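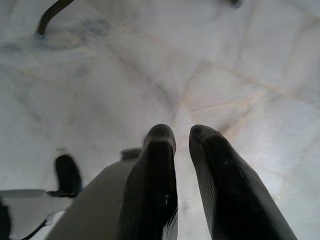 Rendville's deposit on reusable cups took effect in June.

RENDVILLE - The city that bought 1,000 reusable cups to get rid of its trash problem would now like to know where the cups went.

Under the rules, anyone buying a cold drink at the Rendville outdoor market pays a $3 deposit on a hard plastic cup and gets the money back when the cup comes home. By the end of the first month, 300 had come home. Another 400 were still sitting in boxes at City Hall, waiting for a second washing station that was ordered in the wrong voltage. The rest are out there somewhere, holding toothbrushes.

Qiuyue Bai, who runs the program for the city's parks department, told the council on Tillman Street that the results were "encouraging in some respects." Asked which respects, she mentioned the trash cans, which are emptier than last year, and the deposit account, which is fuller than anyone planned.

That second point has caused some trouble. A cup costs the city less than the deposit on it, so each one that disappears leaves Rendville a little better off. Council member Cheuk-hei Fang said he had never seen a program fail at a profit before and asked whether it could be applied to the swimming pool.
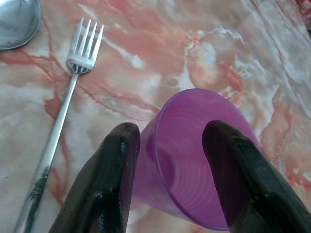 Keisha Tillman wrote to the council that the return desk closes at 4 p.m. and the market closes at 6, so of course people take the cups home. She has five of them, she added, and would be glad to give them back to anyone who is awake and standing behind a table.

The return desk's hours were set to match those of the parking office, for reasons now lost. Bai said they would be looked at. The council then spent most of an hour on a related question: whether a cup bought at the market can be refilled at Plolleo, the coffee shop across the street, which did not join the program and has been filling the cups anyway

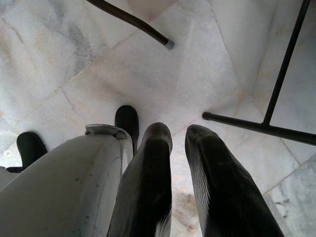 at a discount, no less. The shop's owner, Anel Lekota, said customers kept walking in with them and it seemed rude to ask. The council took no position on rudeness but voted to send Plolleo a letter, and then voted to make it a friendly letter.

Longer desk hours begin next month. The washing station is still in its crate.
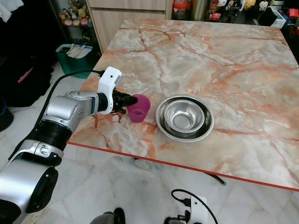 A purple plastic cup on a marble-patterned table.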